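Keeping a wooden table nice when it gets used for every single meal

Valentin Hofstetter
26 Jul 2018

Hello all! We finally have a proper wooden table, the butcher-block sort with the strips showing, and I love it far more than is sensible. I've put one coat of Pruvwood oil on it so far and the grain came up beautifully. The trouble is that it gets used for everything. Breakfast, soup, painting, homework, more soup. I've gone over to one round dark mat per person with a blue bowl on top and a cup to stand the odd bit of cutlery in, and the coloured handles mean everyone knows which spoon is theirs (peace at last!). It looks so cheerful laid out that I want to keep doing it, but I'd like to get the routine right before I ruin the wood. Oil again soon, or wait? And what do you all use for scrubbing bowls that have had porridge in them?
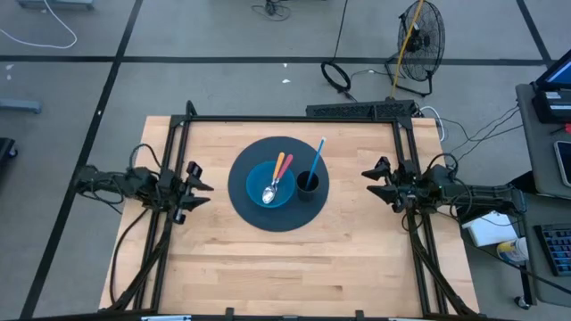
Can the mat stay on the table between meals?

Lift it after each meal, wipe underneath with a cloth you've wrung out well, and let the wood dry before the mat goes back down.

5 comments

Kilian Rüegg

Lovely choice of table, you'll enjoy it for years! I've had mine since a February sale and it's had a meal on it nearly every day.

Don't rush the second coat of oil. Drip a bit of water on in a corner. If it beads, leave it alone, and if it soaks in and goes dark, it's time. Wipe on a thin layer along the grain, leave it as long as the tin says, then buff off whatever hasn't gone in. I put far too much on mine the first time and it was tacky for days, sleeves sticking to it and everything. Lay the oily cloths out flat outdoors to dry, please don't scrunch them up in the bin, they can heat up on their own and catch fire.

For clearing up I do the cutlery first. Forks and spoons go into the bowl, any straws get picked up (they roll off under things, so look for those before you wipe), and then the whole lot goes to the sink in one trip. It makes such a difference having a dark mat too, as you can spot crumbs on it straight away.

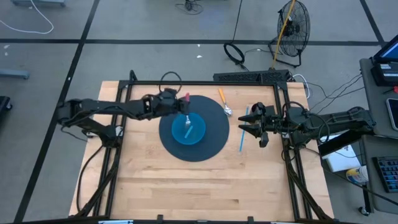

Red-handled fork over the blue bowl, with the orange-handled spoon off to the side.

About your mats, the Usetti ones I have are fine with warm soapy water but they curl if I leave them on the radiator. Dry them flat.

Porridge: cold water in the bowl the minute it's empty. Hot water seems to turn it to glue. After ten minutes' soak a round brush with a handle will have it off, and you can get right into the bottom of a deep bowl without putting your knuckles in it. Go gently on plastic and keep the wire wool well away, or it'll go cloudy.
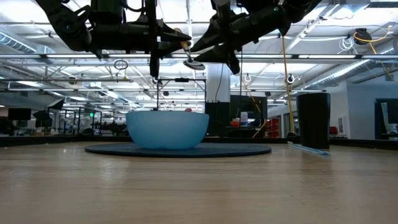
Wooden-handled scrub brush and the blue bowl on its mat.

Stand the brush with the bristles down to drain, or hang it up. Mine lasted ages once I stopped leaving it in the washing-up bowl!

146 people found this helpful

tansy_b

just use a tablecloth?? we have an Eder one, wipes clean

2 comments

Valentin Hofstetter

Thank you Kilian, brilliant stuff! Did the water test and it beaded, so the oil tin is back in the cupboard. Cold water on the porridge tonight. Tansy, I did think about a cloth but I'd miss looking at the wood!

530 shares

Contact us | © Atutix Home Help | Back to top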